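14 August 2020

Bench tidy, continued from yesterday. I had meant to spend the morning on the Salinas drawers and be finished by lunch, and of course the cords took over, as they do every time I open that cupboard. I pulled the lot out onto the floor and sat down among them with a cup of tea, which was pleasant enough until I needed to get up again.

What we have is a fair muddle. Extension leads bought for the Dralley job in March, a few older ones that came over with the Clilta benches, and a bag of adapters that I suspect we could all live without. I went by the stock sheet, where the oldest lead is down as item 131 and the newest as 2986, and don't ask me what became of the numbers in between (that sheet has been through a lot of hands, mine included). Item 476 is on the sheet but not in the cupboard. If it is under your desk, no hard feelings, just write it in.
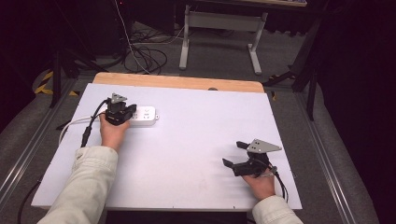

Labels have been the nagging question for me all summer. The paper ones curl up and drop off, and the tie-on tags get caught in things, so I would like to move to the Plalia cloth tape and put it on the housing itself. The trouble is finding a good place for it. On the white strip, the upper face is already taken up with the sockets and that faint little arrow mark, and I would hate to cover any of it, so my vote goes to one of the long sides. The cord could carry a second label close to where it leaves the left end, for those times when all you can get hold of is the cord. I'll try both and leave them on for a good while before doing the rest.

Storing them is another matter. I am fond of hanging cords in big easy loops, and I know some of you prefer to wrap them tightly around the strip, but I do think it's hard on the cord at the point where it goes in. There are 9 hooks on the back of the cupboard door now. Please use those first, one lead to a hook, and let the short ones go in the top drawer.

Also gave some thought to the white board. It has picked up smudges and scuffs, more of them toward the right, and I'd like to try warm water and a drop of dish soap before anyone reaches for the strong stuff.

Still to do: the adapter bag, the bottom Salinas drawer (sticking again), and more tape. We have one roll left.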